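The big table, December

Quick page this one, promised Birgit I'd get it up before the holidays and then didn't touch it for two weeks. Sorry Birgit. It's mostly for people who asked what the new worktop is like after a bit of real use, plus the odds and ends that live on it.

For anyone who missed the last page: old table went (wobble, you remember the wobble), the Derneo one came in. Butcher block, pale wood, heavy as anything. Arne and Lutz got it up the stairs, with a rest on the landing and a lot of language. Arne still says it was his shoulder doing the work. Lutz says otherwise.

Anyway. Wood first, then the fiddly stuff.

Close to the middle, green ring lying flat. You get the plank seams and the scuffs here. Not hiding the scuffs, people asked.

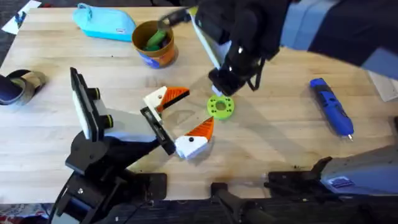 Same table, same ring, and the light blue pencil pouch up at the top left.

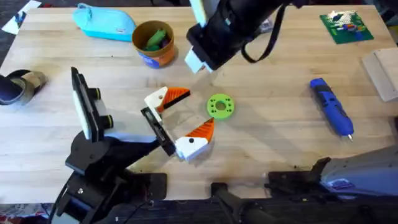
Care, then, as I get the same three emails over and over. Oil, not varnish. We use the Brerkine one, thin coat, leave it overnight, wipe what's left in the morning. Don't flood it. Ghislain flooded it. Sticky for days and there was dust stuck in it and he had to go back over the whole lot with fine paper. Which to be fair he did without being asked.

Scuffs don't bother me. If they bother you, fine grit, along the grain, never across, then oil just that patch and live with it being a slightly different colour for a while. Evens out by spring. Pencil marks come off with a normal rubber. Biro doesn't. So no biro straight on the wood please, I've put a pad of scrap out for a reason and it's hardly been touched.

Smudges: damp cloth, well wrung, then a dry one. No spray. The kitchen spray is for the kitchen, it took the finish clean off a corner of the old one and I'm not going throgh that again.

Small parts. I know I go on about them. The green ring is the sort of thing that ends up on the floor, then under the radiator, then Sieglinde finds it in the hoover bag. She's had 9 bits and pieces out of there since the clocks went back. She keeps them in a jar by the kettle, so if you're missing something try the jar before you come to me. Some of it has been in there since summer and will be going in the bin at the end of the month, jar included probably.

Pens go back in a pouch or the mug. Either. I don't mind which. What I do mind is loose ones rolling about when somebody leans on the end.

Mats: still arguing. Lutz wants a big cutting mat down permanently, I'd rather see the wood, Birgit says she'll go with whoever brings biscuits. For now mats come out when you're cutting and go back behind the door after. The Zalewska one is the good one. Use the tatty one for knives, keep the good one for gluing. Yes I know that sounds back to front, the tatty one's thicker.

Cost, as it came up twice in the comments last time. I'm not going into the whole bill here. The oil and papers and felt for the feet came to 53 altogether, out of the tin, receipt's in the folder if you want to look. Tin is now very light. Coins welcome, buttons not.

The felt, by the way. Get the screw on kind. We had the sticky kind first and they slid off the very first time the table got shoved over, and then you've got glue on the floor as well. Still a bit of it there if you know where to look.

Rug question: the rug stays. Needs a shake outside though, whoever's in next on a dry day.

Still to do, in no order:
- second coat on the underside edge, I only did the front
- find the lid for the oil tin, currently got a saucer on it
- label the drawers propperly, "misc" on four of them isn't helping
- ask Arne for his spirit level back, or give him his back, one of them is mine

More pictures once the shelves are up. Ghislain has the brackets, I have the wrong screws, so it'll be the new year at best. If you took any yourself on the moving day send them to me or to Birgit, full size if you can, the little ones go fuzzy on here.

Right, got to lock up. Comments are open till the end of the month, then I'm switching them off again because of the spam.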